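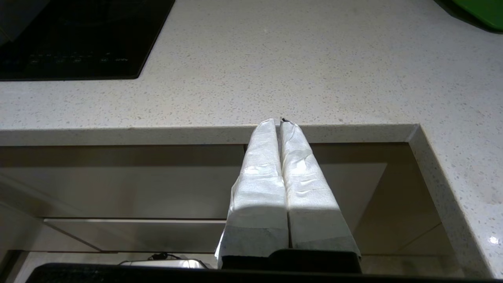 January 2025, Jiltetti kitchen, carrot notes, second go at writing them up (the first go got soup on it). I want to get the cutting and keeping side down on paper before I forget which batch was which, and I've started with the counter because that's where most of my time went. The off-white with the little gray and tan flecks is lovely to look at and terrible for finding carrot peel scraps, at least the tiny pale ones from near the tip. They vanish into the speckle. I now wipe toward me, all the way to the front edge, with a hand held under the lip, and then I run my palm over the surface because my hand finds what my eyes don't. Tharun does the same thing with a bench scraper held flat and is much faster, but I don't trust myself with a scraper on stone after last October, when I put a scratch in the Gurnodthorpe counter and had to own up to it.

OK, carrots. We had two kinds this round, the Pikura ones (short, fat, sold without tops) and the long ones from Dmytriv. The Pikura carrots make nicer sticks for a small plate. You trim both ends, cut across once, square off one side so it sits flat, and go from there. With the long ones you get three sizes out of every carrot whether you want them or not, and the thin end gives you something more like a matchstick. Zoia suggested keeping the thin ends for stock and I've been doing that, they're in the freezer in a bag with my name on it. Please add to it if you're trimming!

Thickness. I cut too thin at first. Thin sticks look elegant for about as long as it takes to carry them to the table and then they start to bend. What I've settled on is a bit thicker than a pencil. Solomiia thinks that's still too thin and wants them closer to a finger, and we argued about it over lunch while eating the evidence. For kids I'd stay with mine, and if they're small kids I'd go thinner again, or grate. For adults with a dip, hers are probably better, I'll give her that - mine snapped off in the hummus, which was admittedly very cold and very stiff that day.

Weights for the record: one test portion came out at 201 g after trimming, which was far too much. I put it in front of Eliécer and he ate maybe half and then got a look on his face. 100 g is plenty. If the plate has anything else on it I'd go below that, and I'll try to pin it down next time with cheese on the side.

Peeling or scrubbing? I went back and forth. Scrubbed ones taste more like carrot, I do think so, but the outside faces turn dull and a bit brownish in the fridge and people pick around them. Peeled for guests, scrubbed for us. Use the brush with the wooden handle, the green one sheds.

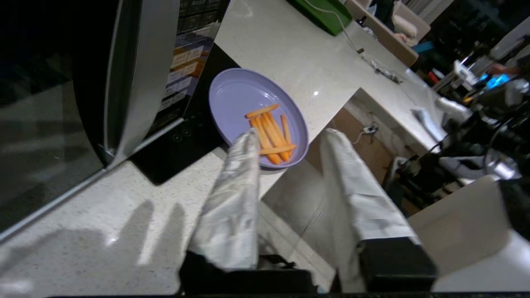 How long do carrot sticks keep once they're cut? Under cold water in a lidded container in the fridge, mine were good for four or five days with the water changed daily, and I stopped wanting to eat them well before I'd have called them bad.

The long box was my mistake. I pushed one container to the back of the bottom shelf and found it on day 13, and I'm only noting it because someone will ask. The water was cloudy and the sticks had gone slick, so all of it went in the compost, and I washed the container twice. Dry storage (paper towel in the bottom, lid on) did better than I expected for the first couple of days and then the ends went white and leathery. You can wake those up in ice water, give them a good half hour, but the taste is a little washed out afterward. Zoia says she can't tell the difference. I can, or I believe I can. Somebody should hand me two plates without telling me which is which.

One thing that helped more than I thought it would was drying them properly after they come out of the water. If they go on the plate dripping, you get a puddle under the pile and whatever is next to them gets soggy (crackers, goodbye). I roll them in a clean dish towel, leave them there while I get the dip out, and plate last.

Plates! I've come around completely on the purple plate. I wanted white, I argued for white, and then I saw the orange on that soft lavender and went quiet. The paler faces where the knife went through show up well against it too, so a few sticks look like enough food, which they don't on white. The raised rim also matters more than I would have guessed, it stops the outer sticks from rolling off when you slide the plate over. Arsen likes them all lined up the same way like pencils in a box. I prefer a loose little bundle with one or two going across, it's easier to pick one up without disturbing the lot.

Where we set the plate down: the counter by the black glass panel works fine for right-handers because the board is on the other side, but if you're left-handed like Tharun you end up reaching across yourself. We didn't fix that. He just turns the board around and works from the corner. And please, if your cable has to run across the counter, pull it clear before you start chopping. I'm as guilty of this as anyone. I also want the boxes on the shelf kept with their labels facing out, it took me ages to find the crackers.

Knives: the small chef's knife is fine, the big one is overkill and gets stuck in the Dmytriv carrots near the top where the core is hard. If it sticks, don't whack it on the board, rock it. The small one needs sharpening before next round, I noticed it wedging and splitting the stick ahead of the blade instead of cutting it. Split sticks dry out faster, by the way. I had a few of those in the dry box and they were the first to go leathery.

Dips, quickly, as I've no proper notes. Hummus out of the fridge well ahead of time, see above. Yogurt with lemon and a bit of cumin was the favorite, Eliécer wanted it saltier. The bean one was gray and I'm not making it again. Some people took their carrots plain, which suits me.

Still open: cheese portion alongside, the blind tasting (Zoia has volunteered to run it, and will enjoy it far too much), whether a pinch of salt in the water does anything, and purple carrots on the purple plate, which I suspect will look awful. Sharpen the small knife first. Also we're out of dish towels, the clean ones are all in the wash, so bring a couple if you're in before me.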